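Guides > Planow Room Tidy > Set-Up > Section 4: Your First Floor Pickup
12 shares | 3 comments

Section 4: Your First Floor Pickup

By now you have the base bolted together, both arms calibrated and the tablet paired, so take a moment and get yourself a coffee, because the next part is the fun one! In this section we'll teach Room Tidy where your wastebasket lives and then let it pick up some trash from a bedroom floor. Set aside 80 minutes for your first try. Most people are done well before that, but we would much prefer you take your time.

Before you start

You'll need a wastebasket with a round opening and a few pieces of light, dry trash. Snack wrappers, paper bags and empty plastic bottles with the cap on are all good choices. Please leave glass, food scraps and anything sharp for your own two hands.

1. Park the base so that it faces the open part of the floor, with furniture to either side if the room is narrow. A bed on one side and a sofa on the other is a very common layout and the arms manage nicely in it.

2. Tuck up any bedding that reaches the carpet. A comforter draped over the side of the mattress is fine as long as the arm can swing past it.

3. Put the wastebasket on the side of the left arm. You can use a liner if you like — just fold it well over the rim so that it doesn't slip down inside.

4. On the tablet, open Rooms, tap Add Bin, and jog the left gripper until it sits close to the rim. Tap Save Position. If you move the bin later, even by a hand's width, please save it again.

5. Scatter your trash across the carpet with a little space between the pieces. Mix your shapes. Flat packets, crumpled paper and an upright bottle each ask for a slightly different grip, and it's good to try them all on day one.

6. Stand or sit clear of both arms and press Start.
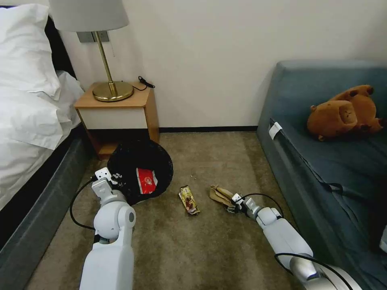
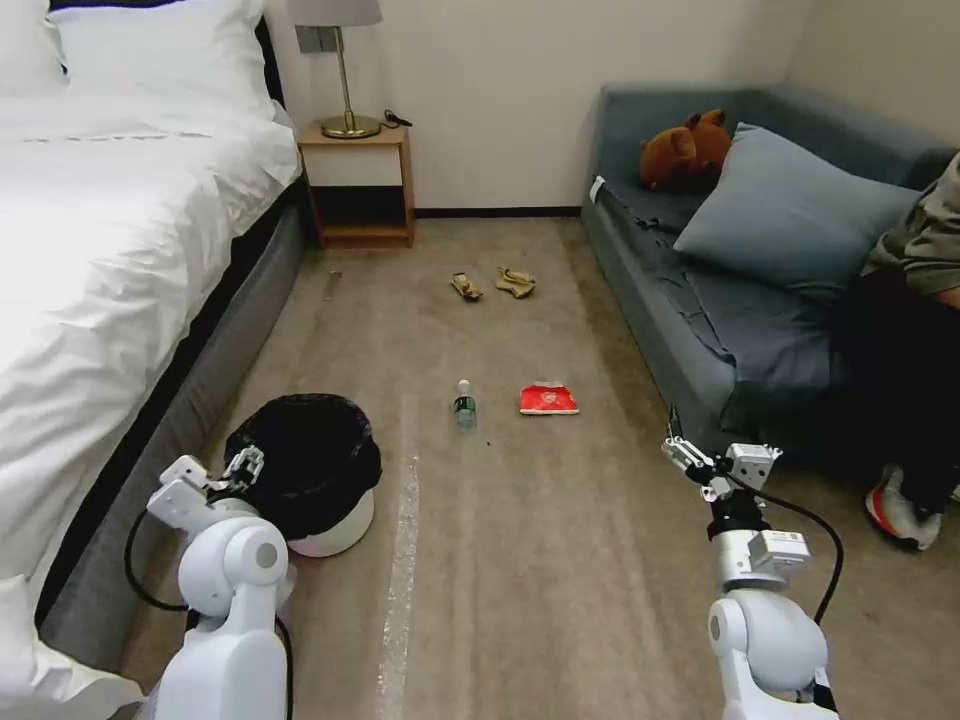

Bedroom floor pickup, with the wastebasket on the left-arm side.

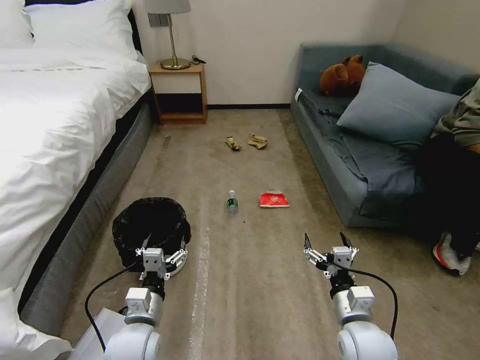
7. Let the first item go all the way through before you touch anything. The right arm does most of the reaching, and it may pause for up to 12 seconds while it settles on a grip. We know that feels like a long time when you're watching it! Please resist the urge to nudge the wrapper closer.

8. If an item is dropped, the system will look for it again and make a second attempt. After that it moves along and lists the item under Skipped, where you can tap Retry whenever you're ready.

9. When the tablet shows Floor Done, press Park and wait for both arms to come to rest before you reach for the bin.

CAUTION: Keep fingers, hair, pets and small children out of reach of the arms whenever the status light is green. The red Stop button on the base works at any time, including in the middle of a grip.

CAUTION: Check the cables on both arms before every run. They need a loose curve so the wrists can turn, but they shouldn't be able to catch on a bed frame or a drawer.

Note: The gripper is rated for 300 grams in pickup mode. A bottle that still has a good amount of water in it may go over this limit and will show code 597. Empty it, put the cap back on, press Clear and carry on.

Note: Very flat packets are the hardest thing to pick up from carpet. If yours keeps getting skipped, slow the right arm down by one step under Settings > Grip, or give the packet a gentle crumple first.

Our thanks to Conceição Coelho, who tested this section in her own guest room and talked us into rewriting step 4 — it's a good deal clearer for it.

Once you've had a clean run or two, go on to Section 5, where you'll set up a second room and a weekly schedule.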